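Laundry Arm, Part 4: The Door

Saturday, July 10, 2021

If you've been following along, you know the arm has a name now. It's Sunden, after the label on the crate I stored the parts in for most of a year, and it has finally graduated from picking up socks to dealing with the washing machine itself. I've been looking forward to this one so much!

Quick recap for anyone new. I'm building a small arm on a rolling base that is supposed to open the washer, pull the clothes out and drop them in a basket. No folding (ask me again in ten years). The whole thing has cost me 390 dollars so far, not counting the motors Nathalie Vanhove gave me when she moved on to bigger ones. Those motors are wonderful, by the way. Quiet, strong, and they hold position all afternoon without complaining.

The door is a completely different problem from a sock. A sock doesn't care where you grab it. A round door wants to swing on its own hinge along its own arc, and if the arm pulls in a straight line you get a horrible creak and then the base starts rolling toward the machine. I learned that in the first five minutes. So the new plan has two parts: find the rim, then follow the curve.

Finding the rim is where the wrist camera comes in. I moved it back a little this week so both fingers stay in view, and it made a huge difference. The dark ring against the white front is about as friendly as a target gets, and the software picks it out even when the camera is tilted. What still trips it up is shine. The display is glossy, the side panel is glossy, the ring itself is glossy, and every one of them throws back light that the edge finder would love to believe in.

For the approach I start with the gripper wide open and come in low, from the right side of the door, with one finger by the rim and the other out over the floor.
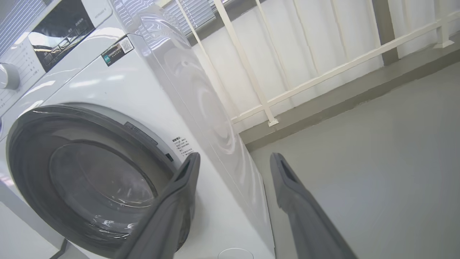
Teaching it the curve

Tadeusz Tomaszewski came by with his laptop and a bag of plums, and we spent the evening moving the arm by hand and recording the path. We saved 26 passes in the end. I averaged them, smoothed the result and played it back at a crawl – no creak, no rolling base, just a nice lazy arc in mid-air next to the machine. I may have cheered.

Doing it with the door attached is next. I want softer pads on the fingertips first, and I've cut the speed to 200 on the controller until I trust it (the scale goes up to 1,000, and no, I haven't tried that). Tadeusz thinks silicone, I'm leaning toward bicycle inner tube, mostly as there's a dead one hanging in the hall.

If you've got a favorite grippy material, leave me a comment. I'll put up the path files once I've cleaned out my embarrassing variable names.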